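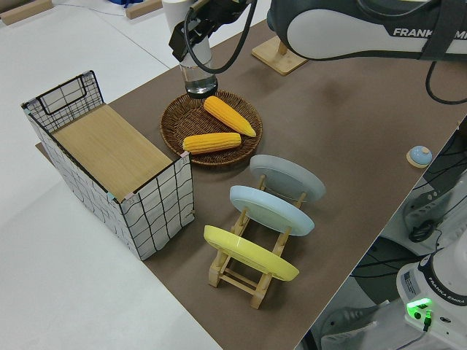

Two corn cobs on the wicker tray, plates in the rack beside it.

I think a dish rack should stay out on the table. My friend Sirkka Karppinen puts hers in a cupboard as soon as the plates are dry — she says a clear surface looks better. It does look better. Then she has to get it out again 2 times a day.

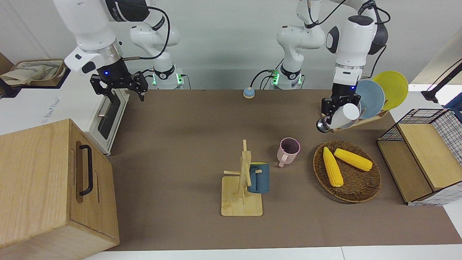 The same goes for a mug tree. It takes up very little room, and a guest can find a cup without opening every door in the kitchen. I have 600 square feet at home and I still keep both out. Trays are different. An empty one collects keys and receipts, so I only leave mine out when there is food on it. The rack stays where it is.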